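4.2 Dating by earlier visitors

Anyone who hopes to date the inscriptions at the Palusau ledge must first get past the people who already have. The ledge carries four generations of guesswork, some of it painted directly onto the stone in white enamel by an early survey that wanted its catalog numbers to last. They have lasted very well. Several are now better preserved than the carvings they label, and one was recorded in the Sadex inventory as a carving in its own right.

We worked with 15 panels, of which 7 had usable earlier drawings. The drawings disagree with each other in ways that say more about the draftsmen than the rock. Panel 5 is a boat in the oldest version, a comb in the next, and in the Plilberg tracings a "ritual enclosure," a term that seems to have meant a rectangle. We call it a rectangle.

The age estimates fare no better. The figure of 1000 years, repeated in every guidebook to the valley, goes back to a single footnote in the Araújo survey, where it is offered for one panel, with a question mark. The question mark dropped out in the second printing and has not been seen since. Our own estimate, based on lichen growth and on which lines cut across which, is that the carvings were made in at least two periods, the later one well after the first had begun to weather. We would like to be more exact and cannot be.

Redrawing was done in July, in the low light of early morning, when shallow grooves show up and tempers are short. Each panel was drawn twice, without reference to the first attempt. Where the two versions differed, both were kept.
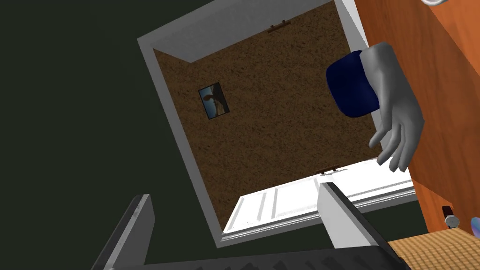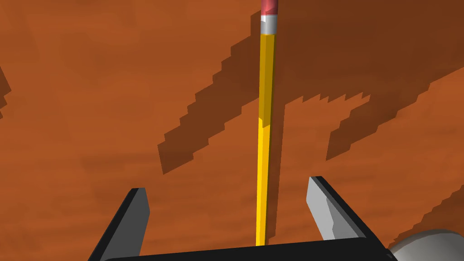
Figure 3. Computer-rendered views.

An early reader of this section objected that keeping both versions merely passes the quarrel on to the next survey, and that a catalog ought at some point to make up its mind about what is on the rock. We have some sympathy with this. The comment went on to suggest that Panel 5 is a boat.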